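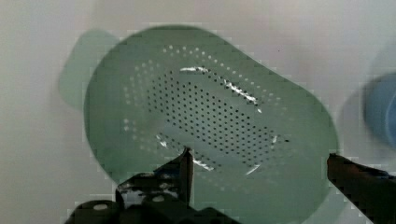
# Haslinger Kitchen Colander, Rectangular

**Color:** Sage green
**Material:** Plastic, glossy finish inside the basin
**Supplied by:** Stellholm Institutional Kitchenware

The Haslinger colander is intended for training kitchens, residential halls and small canteens. It is suitable for rinsing salad greens, berries, beans and rice, and for draining cooked pasta and vegetables.

The body is rectangular with rounded corners. A broad, flat rim runs around the perimeter, with a rounded tab handle at the end. Small round drainage holes are set in close rows across the base and continue up the sloping walls, so that water leaves the basin from the sides as well — a useful point when the colander is full.

## Care

- Wash by hand or on the upper rack of the dishwasher.
- Clear the holes with a soft brush after draining rice or small grains.
- Do not use on a stove, in an oven or under a grill.
- Do not use scouring powder. It will dull the surface.

## Ordering

Colanders are sold singly or in cartons of 3. Institutions ordering 100 or more receive the contract price, and orders of 500 or more are delivered on pallets by arrangement. Please state the color on the order form, as Haslinger items in other colors carry separate stock numbers.

Inquiries about contract supply should be addressed to Corina Gasser, Institutional Sales. Returns are handled by Andri Gisler at the Stellholm warehouse and must be accompanied by the delivery note.

Page revised 23 Jan 2022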